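A visit to the Endia learning hall

In August I had the chance to visit the place where Endia gathers examples for its household robots. I work with packaging lines, where the machines are fixed to the floor and do one movement for many years, so this was a different world for me. The visit was organized for customers of Tratex, which supplies my company with sensors. We were 14 visitors and we were divided into two groups.

The hall is in a former print works, ten minutes on foot from the tram. At the reception we left our bags and received a badge and a sheet with rules. The most important rule was to stay behind the yellow tape while a recording is going on, and not to speak to the operator during this time. I found this natural. One wrong word and the example is lost.

Our guide started with a short talk in the meeting room. She explained that the robot is not programmed for a task in the way I know it. A person guides it through the task many times, and the learning system later tries to find what these examples have in common. Every attempt is called an episode. An episode includes the pictures from the head and from the wrist, together with the positions of all joints. For the shoe rack task they had 1,842 episodes on the day of our visit. I asked if this is a lot. She said that for one rack it is good, but for all the racks in the world it is very little.

After the talk we went down to the stations. My group began with the shoe rack, and I must say that I stayed there longer than the program allowed. The task sounds simple: slippers must stand on the shelves in pairs, with the toes to the front. But a slipper is soft, it is light, and it slides away when you push it from the wrong side. The operator has to bring the fingers in slowly, and a low shelf is much harder to reach than a high one. On the monitor beside the tape we could follow the same views which the system gets for its learning. 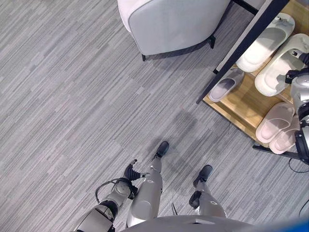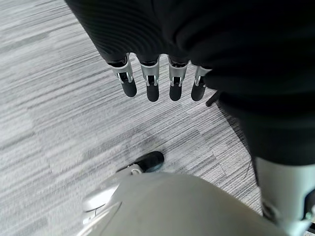
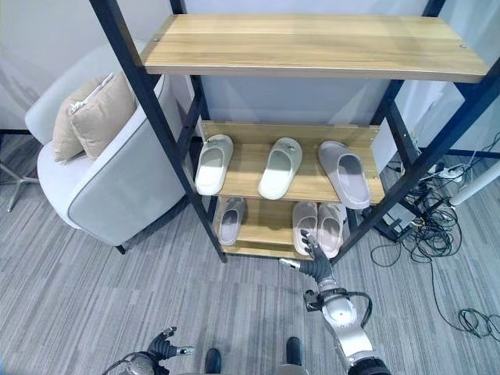
Views from the slipper station. First and third: the head view, with the rack and the right hand close to a slipper. Second: the wrist view, with the fingers over the carpet.

What surprised me was the speed. I expected something quick, as in the films from trade fairs. An episode at this station may take up to 4 minutes, and then the slippers are put in a new starting order by hand. The orders come from a list, so that the operators do not always choose the one they like best. After 20 episodes the operator changes, as the work is tiring for the eyes and the shoulders. I tried to keep my own arms in the air during one episode and I was glad when it was finished.

We also learned what happens with bad episodes. If a slipper falls down, the operator may pick it up and continue, and such an episode is kept with a special label. The guide said these are among the most useful ones — a system that has only seen perfect work does not know what to do after a mistake. If a cable gets caught or a picture is missing, the episode is deleted. A second person checks each recording before it goes to the archive. The labeling program is called Fetik and was made in the house. It looks plain, but the checkers told us that they can work with it without a mouse, and this saves them much time.

The next station was for folding towels, but it was under repair and we only saw the table. At the last one, which Endia runs together with Steiner, a single arm was sorting cutlery into a drawer. This was nearer to my own work and I understood it faster. Still, my thoughts were with the slippers.

At the end there was coffee and time for questions. Somebody wanted to know when such a robot can be bought, and the guide did not want to give a year. My question was about lighting, which is a big problem in our plant. They change the lamps and the blinds on purpose between sessions, so that the system does not get used to one kind of light. I wrote this down for my colleagues.

Tratex plans a second visit for those who did not get a place. The group is small, so it is better to write to them early. Wear comfortable shoes, as there are no chairs behind the tape.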